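Section 4: Setting up your first kitchen task

Welcome back, and well done for getting through the installation in Section 3, which is the longest part of the whole guide. From here on you will be working inside the Drenovano simulator with the Stalcombe kitchen loaded, and there is nothing you can break, so please do take your time and have a good play as you go.

Before you start, close any other program that uses your graphics card. The kitchen needs 2,000 MB of free memory, and it will open without it, but the arm will move in little jumps and you will find the whole thing rather tiresome.

1. Open the Kitchens menu and choose Stalcombe. The first load takes a while, as 3,371 separate surfaces have to be prepared – a good moment to put the kettle on. Later loads are much quicker.

2. Choose Arm, then Place, and click on the wooden floor near the range. If the ring under your pointer turns red, you are too close to a cupboard, so move back a touch and click again.

3. Switch to Room view and drag with the right mouse button until you can see both the gripper and the row of knobs on the range. You will be coming back to this view often, so press Save View once you are happy with it. 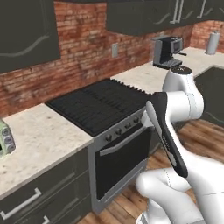

4. Press Home and wait for the status light in the toolbar to go green. Please don't touch the arm sliders while it is still amber.

Caution: Home takes the shortest path, and that path may well pass through the worktop. If you see the collision warning, press Stop, raise the arm with the Lift slider and try again.

5. Switch to Wrist view. Everything is now seen from just behind the fingers, which feels very odd for the first few minutes. Open the fingers fully with the O key, then use the arrow keys to bring the oven door handle into view ahead of you, with the fingers still well clear of it.
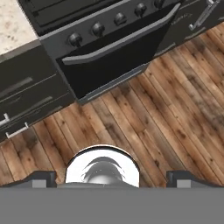 Sânziana Vlad

6. Set Speed to 400 and move forward in short taps of the up arrow. Holding the key down is tempting, but the arm carries on for a moment after you let go – short taps are far kinder to the door.

7. When the handle lies between the fingers, press C to close them, then save your work under a name you will remember.

Note: if the door swings about by itself when you reload, your door settings file is out of date. Choose Repair from the Kitchens menu, or write to the help desk quoting code 614, and we will gladly send you a fresh copy.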